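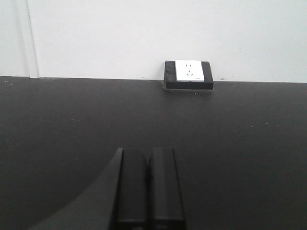
Socket, white wall, dark grey table top. Thread on moving house follows, get a brew.

**1/** Right, I've been in the new place since May and a few of you asked how the move went, so I'm going to put it all in one thread and then I never have to talk about bubble wrap again.

**2/** Background for new people: I was in the Halliday Road flat for nine years. Nine! I moved in with a rucksack and a kettle. I moved out with a van, a second van, and Tane Goodwin's mum's estate car.

**3/** First thing. Start with the books. Everyone says start with the loft or the spare room but I haven't got either. Books are easy, they're square, you can do a shelf while your tea's in the oven and feel like you've got somewhere.

**4/** I put them all in big boxes, mind you. Do not do this. Angus Kingi picked one up, put it straight down again and went to stand in the garden for a bit. Small boxes for books, big boxes for duvets and cushions.

**5/** I got 47 boxes off Coralie Hinds, who'd moved in the spring and had them flat behind her sofa. If you know anyone who's moved lately, ask. They are DESPERATE to get rid of them. She threw in half a roll of tape and a lamp I hadn't asked for (I love the lamp).

**6/** Labelling. I began very well. "Kitchen - baking tins, scales, blue jug." Lovely. By the last evening I was writing "stuff" and then, on the final three, "more".

**7/** One of the "more" boxes had my passport in it. Also a single roller skate.

**8/** Quotes for the van! I had three firms round. The dearest wanted £600 and wouldn't take the wardrobe apart. I went with Dalwood, a two-man outfit, who came in at £513 with the wardrobe included and were at the door before 8am.

**9/** They also carried the freezer down two flights without a word of complaint, which is more than I managed with the ironing board.

**10/** Speaking of the freezer, run it down early. I started far too late and spent the last week eating like a student in a power cut. Fish fingers and sweetcorn. Crumble for breakfast. A curry with no label that was, on closer inspection, soup.

**11/** Meter readings. Take them at both ends, and write them down somewhere that isn't the back of an envelope you then use to wedge a door open.

**12/** The old supplier and the new supplier each thought the other one had me. I was on hold so long I learned the harmony part. Sorted now, but keep every email until the final bill's been and gone.

**13/** Someone asked about the bed. The bed is a Koltberg, bought second-hand years ago, and came apart with one allen key and went back together with the same allen key and quite a lot of swearing. Tape the bolts in a bag to the headboard! I did this one thing properly and I'm still proud.

**14/** The sofa was another matter. It went in at Halliday Road, so it must have come out of a door at some point in its life, but we couldn't work out how. Naveed Paracha measured it three times and got three answers.

**15/** In the end the feet unscrewed. I'd owned it for seven years and didn't know the feet unscrewed.

**16/** OK, new place. It's smaller, it's brighter, and the boiler makes a sound like a man clearing his throat before a speech. I've stopped noticing, except at 4am.

**17/** What I'd look for on a viewing if I did it again:

- turn the shower on, don't just look at it
- open every window
- check where your phone gets a signal
- look for sockets in the places you'd really want them

**18/** That last one came from Coralie, who had a bedroom with one socket behind the radiator. I went round the viewing peering at skirting boards and the agent clearly thought I'd lost an earring.

**19/** I forgot the first one, obviously. The shower here has two settings, drizzle and off. New head on order.

**20/** Curtains! I hadn't thought about curtains at all. First night I pinned up a bed sheet, woke with the sun at stupid o'clock and met my neighbour Ataahua Fairweather through the window while I was in a dressing gown and one sock. We waved.

**21/** She's been brilliant since. Told me which bin goes out when, which bakery to go to and which to leave alone, and lent me a stepladder that I really must take back.

**22/** Unpacking order that worked for me: bed, kettle, loo roll, one pan, one lamp. After that I had a little sit down that lasted most of the weekend.

**23/** The things I was sure I'd miss were the high ceilings and the bay window. I mostly miss the corner shop. Knew my name, knew my crisps.

**24/** Things I binned and regret: the good tin opener. Things I kept and regret: every cable I've ever owned. There's a whole drawer and I couldn't tell you what a single one is for.

**25/** Plants all made it apart from the fern, which was sulking well before the van turned up, so I'm not taking the blame for that. The big one travelled in the front with a seatbelt on.

**26/** I've still got 2 boxes to go. They're in the hall with a cloth over them and a bowl of keys on top, so they're basically a table.

**27/** Next up is painting the bedroom. I've got a tester of a green called Pirnavau and it looks completely different on each wall. Coralie says go for it, Naveed says it's hospital. Will post the swatches tomorrow and you can all fight it out.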